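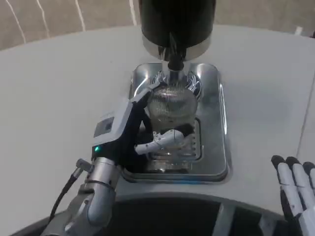 매장 및 가정 내 반복 작업에 대한 양팔 로봇의 적용 가능성 검토
융합설계 과제 최종 보고서

초록
본 보고서는 사람이 쓰도록 만들어진 주방과 매장 환경에서 양팔 로봇이 일상 작업을 어느 수준까지 대신할 수 있는지를 검토한 결과이다. 소형 카페 Hastis의 업무를 관찰하여 대상 작업 8개를 선정하고, Canano 실습실에 유사한 작업대를 구성하여 수행 과정을 평가하였다. 물체를 집어 정해진 위치에 놓는 작업은 비교적 안정적이었으나, 투명 용기를 다루는 작업, 힘을 조절해야 하는 작업, 닦고 정리하는 작업에서는 사람의 개입이 계속 필요하였다. 현 단계의 로봇은 매장 직원을 대체하기에 부족하며, 감독자가 있는 조건에서 일부 공정을 맡는 보조 수단으로 보는 것이 타당하다고 판단된다.

1. 연구 배경
음식점과 카페의 자동화는 주문과 결제 단계에서 먼저 진행되었다. 무인 주문 기기는 이미 익숙한 설비가 되었으며, 음료 제조 단계에서도 전용 자동화 기기가 쓰이고 있다. 그러나 이러한 설비는 대체로 한 가지 기능에 맞추어 설계되어 있다. 용기를 가져다 놓고, 뚜껑을 열고, 거름망을 비우고, 흘린 물을 닦는 일은 여전히 사람의 몫으로 남아 있다. 가정에서도 사정은 비슷하다. 세탁기와 식기세척기가 있어도 빨랫감을 나누어 넣고 그릇을 애벌로 헹구는 일은 사람이 한다.

양팔과 손가락을 갖춘 로봇은 이 빈틈을 메울 후보로 자주 거론된다. 기기와 가구를 바꾸지 않고 사람이 쓰던 도구를 그대로 사용할 수 있다는 것이 주된 근거이다. 다만 공개된 시연 영상은 성공한 장면을 중심으로 편집되는 경우가 많아, 실제 업무에 투입하였을 때의 실패 양상을 파악하기 어렵다. 본 과제는 실패가 발생하는 지점과 그 원인을 기록하는 데 중점을 두었다.

2. 연구 목적 및 범위
본 과제의 질문은 다음과 같다. 첫째, 사람의 손에 맞춘 기기와 용기를 로봇이 별도 개조 없이 다룰 수 있는가. 둘째, 한 작업이 끝난 상태를 로봇이 스스로 확인하고 다음 작업으로 넘어갈 수 있는가. 셋째, 사람의 개입이 필요하다면 어느 시점에 어떤 형태로 필요한가.

이동과 운반은 범위에서 제외하였다. 작업대 앞에 선 상태에서 양손이 닿는 거리 안의 작업만을 다루었으며, 고객 응대와 음성 대화도 평가하지 않았다. 식품 위생 기준의 충족 여부는 별도의 전문적 검증이 필요한 사항이므로 관련 문제점만 고찰에 기술하였다.

3. 연구 방법
3.1 작업 선정
Hastis의 개점 준비부터 마감까지의 업무를 관찰한 뒤, Sasaki 분류표에 따라 동작의 종류와 요구 정밀도를 정리하였다. 이 중 작업대 위에서 재현할 수 있는 8개를 선정하였다. 목록은 다음과 같다.

가. 빈 유리 용기를 집어 분출구 아래에 놓기
나. 금속 거름망을 용기 입구에 끼우기
다. 기기의 손잡이 또는 레버 조작하기
라. 내용물이 담긴 용기를 들어 옮기기
마. 거름망을 빼서 비우기
바. 물받이의 격자판을 들어내고 다시 끼우기
사. 작업대 표면 닦기
아. 사용한 도구를 제자리에 돌려놓기

관찰 과정에서 확인된 사항 중 하나는 숙련된 직원이 이 작업들을 뚜렷이 구분하지 않는다는 점이다. 용기를 놓는 손이 돌아오면서 행주를 잡고, 레버를 조작하는 동안 다른 손은 다음 용기를 준비한다. 본 과제의 분류는 평가를 위한 것이며 실제 업무의 흐름과 일치하지 않는다.

3.2 작업 환경
작업대는 밝은 회색 상판을 기준으로 구성하였다. 용기, 거름망, 행주는 시중에서 판매되는 제품을 개조하지 않고 사용하였다. 표식 스티커를 용기에 붙이면 위치 인식이 쉬워지지만, 매장에서 모든 용기에 표식을 붙이고 유지하기는 어렵다고 보아 채택하지 않았다. 동작 계획과 기록에는 Dralness 소프트웨어를 사용하였다.

라 작업에 사용한 용기는 내용물을 포함하여 800그램으로 맞추었다. 내용물은 상온의 물로 통일하였으며, 뜨거운 음료는 안전상의 이유로 다루지 않았다. 작업 중에는 운영자 2명이 배치되어 한 명은 비상 정지를, 다른 한 명은 기록을 담당하였다.

3.3 평가 기준
각 작업은 접근, 파지, 조작, 종료 확인의 네 단계로 나누어 채점하였다. 사람이 손을 대거나 원격으로 자세를 고쳐 준 경우에는 해당 단계를 개입으로 표시하고 감점하였다. 100점 만점 중 70점 이상을 받은 작업을 감독 조건에서 적용 가능한 작업으로 분류하였다. 소요 시간은 기록하되 점수에 반영하지 않았다. 속도를 점수에 넣으면 조심스럽게 움직이는 제어 방식이 불리해진다는 지도 의견이 있었기 때문이다.

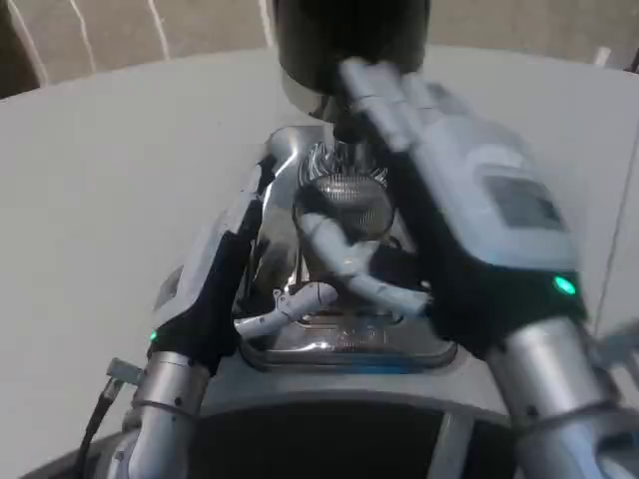
4. 결과
4.1 용기와 거름망 작업
가 작업은 기준 점수를 넘었다. 로봇은 용기의 옆면을 손가락으로 감싸고 엄지로 반대쪽을 지지하는 방식을 사용하였으며, 이 자세가 확보된 뒤에는 미끄러짐이 드물었다. 주된 오류는 파지 이전 단계에서 나타났다. 유리의 투명한 면과 금속의 반사면이 겹치는 각도에서는 용기의 윤곽을 잘못 추정하여, 손가락이 용기보다 먼저 물받이 가장자리에 닿는 사례가 있었다.

나 작업은 기준에 미치지 못하였다. 거름망의 테두리가 용기 입구에 비스듬히 걸린 상태에서 로봇이 작업을 완료로 판단한 사례가 반복되었다. 사람은 손끝의 저항과 금속이 유리에 닿는 소리로 끼워진 상태를 알아차린다. 당시의 종료 판정은 손의 위치에 의존하였고, 이 차이를 구분할 정보가 부족하였다.

마 작업에서는 거름망을 빼는 동작과 비우는 동작의 결과가 크게 달랐다. 빼는 동작은 대체로 성공하였으나, 뒤집은 뒤 망에 남은 찌꺼기를 털어 내는 동작은 제대로 구현하지 못하였다. 가볍게 두드리는 힘을 높이면 파지가 흔들리고, 낮추면 찌꺼기가 그대로 남았다.

4.2 기기 조작
다 작업은 양손의 역할 분담이 가장 뚜렷한 작업이었다. 한 손으로 기기 본체를 지지하고 다른 손으로 레버를 움직이게 하였을 때 결과가 좋았다. 한 손만 사용한 예비 실험에서는 기기가 조금씩 밀려, 이후의 용기 위치까지 어긋나는 문제가 이어졌다. 이에 본 실험에서는 양손 조작을 기본 절차로 정하였고 기준 점수를 충족하였다.

다만 손이 기기 앞을 가리는 문제가 남았다. 머리 쪽 카메라로 작업면을 내려다보는 구성에서는 레버를 잡은 손가락과 접촉 부위가 손등과 손목에 가려지기 쉽다. 운영자도 화면만으로는 레버가 끝까지 움직였는지 판단하지 못하여 작업대 옆으로 이동해 확인하곤 하였다. 손목 카메라를 추가하는 방안이 논의되었으나 케이블 정리와 세척 문제로 이번 과제에서는 적용하지 않았다.

4.3 운반과 정리
라 작업은 기준 점수를 넘었으나 조건이 붙는다. 수평으로 천천히 옮길 때는 물이 넘치지 않았고, 이동 경로 중간에 다른 도구가 놓여 있으면 회피 동작 과정에서 용기가 기울었다. 경로를 비워 두어야 한다는 조건은 좁은 매장에서 작지 않은 제약이다.

바 작업의 결과는 중간 수준이었다. 격자판을 들어내는 데에는 손끝을 좁은 틈에 넣어야 하는데, 로봇의 손가락 끝이 틈에 들어가지 않는 경우가 많았다. 운영자가 한쪽을 미리 들어 주면 이후 과정은 순조로웠다. 이를 개입으로 처리하였으므로 점수는 기준에 미달하였다.

사 작업은 평가 대상 중 가장 낮은 점수를 받았다. 행주를 쥐고 평평한 면을 왕복하는 동작 자체는 가능하였다. 그러나 물기가 있는 곳을 찾아 그 부분을 더 닦는 판단이 이루어지지 않았고, 모서리와 기기 밑부분은 거의 닦이지 않았다. 행주가 접히거나 뭉쳤을 때 다시 펴는 동작도 사람이 대신하였다. 아 작업은 도구의 모양이 단단하고 자리가 일정한 경우에 한하여 기준을 충족하였다.

5. 고찰
5.1 작업 단위의 성공과 업무 단위의 성공
개별 점수를 기준으로 보면 적용 가능한 작업이 존재한다. 그러나 이들을 이어서 수행하게 하면 앞 단계의 작은 오차가 뒤로 전달된다. 용기가 중심에서 조금 벗어나 놓이면 그 자체로는 성공으로 기록되지만, 거름망을 끼우는 단계에서 실패의 원인이 된다. 향후 평가에서는 작업별 점수와 함께 연속 수행 결과를 별도의 지표로 두어야 할 것이다.

5.2 감독 인력의 부담
이번 실험에는 운영자 2명이 필요하였다. 같은 일을 Hastis에서는 직원 한 명이 다른 업무와 병행하여 처리한다. 실험 단계의 인력 배치를 매장 운영과 그대로 비교하는 것은 적절하지 않으나, 감독 인력을 줄일 수 없다면 도입의 경제적 근거는 약해진다. 개입의 상당 부분은 단순한 확인 요청이었으므로, 종료 상태를 스스로 판정하는 기능이 개선되면 부담이 먼저 줄어들 여지가 있다.

5.3 위생과 세척
관절이 많은 손은 세척이 까다롭다. 손가락 마디 사이와 손목 연결부에 찌꺼기나 물이 남을 수 있으며, 장갑을 씌우면 파지 특성이 달라진다. 본 과제에서는 식품을 직접 접촉하지 않는 조건을 유지하였다. 실제 매장 적용을 검토하려면 교체형 덮개의 재질과 교체 주기, 전기 부품의 방수 등급에 관한 시험이 선행되어야 한다.

5.4 가정 환경으로의 확장
매장은 동일한 용기와 기기를 반복해서 사용한다는 점에서 가정보다 조건이 유리하다. 가정에서는 컵의 모양이 제각각이고 물건의 자리도 매일 달라진다. 매장용 작업에서 기준을 넘은 결과를 근거로 가정에서의 활용을 주장하기는 어렵다. 반면 작업 속도에 대한 요구는 가정이 더 낮을 수 있다. 식구들이 외출한 사이에 느리게 정리하는 용도라면 허용되는 시간의 폭이 넓어지며, 대신 감독자가 없는 상태의 안전 문제가 새로 제기된다.

6. 한계
평가에 사용한 기기와 용기의 종류가 제한적이었고, 조명 조건을 바꾸어 가며 비교하지 못하였다. 유리와 금속의 반사가 인식 오류와 관련된다는 해석은 기록 검토에 따른 것이며, 통제 실험으로 입증한 것은 아니다. 채점자가 운영을 겸하였으므로 개입 여부의 판정에 주관이 작용하였을 가능성도 있다. 또한 실습실에는 손님의 동선, 소음, 주문이 몰리는 시간대의 압박이 없었다.

7. 결론 및 후속 과제
작업대 위의 용기 배치, 레버 조작, 수평 운반, 단단한 도구의 정리는 감독 조건에서 적용 가능한 수준으로 평가되었다. 거름망 결합과 비우기, 격자판 분리, 표면 닦기는 기준에 미달하였다. 매장의 마감 업무에서 시간이 많이 드는 부분이 대체로 후자에 속한다는 점에서, 현재의 성과를 인력 절감으로 바로 연결하기는 어렵다.

후속 과제로는 다음 사항을 제안한다. 손끝의 힘 정보를 이용한 결합 상태 판정, 행주와 같은 변형 물체의 파지, 물기 인식에 따른 닦기 경로의 수정이 이에 해당한다. 작업대 설계 측면에서는 격자판에 작은 손잡이를 다는 정도의 변경만으로 바 작업의 점수가 얼마나 달라지는지 확인할 필요가 있다. 개조 없는 환경이라는 원칙에서 벗어나지만, 직원에게도 편리한 변경이라면 Hastis 측에서 수용할 의사가 있음을 확인하였다.

작업별 채점표와 개입 기록 양식은 부록에 수록하였으며, 후속 팀의 실습은 9월에 Canano 실습실에서 같은 작업대를 사용하여 시작할 예정이다.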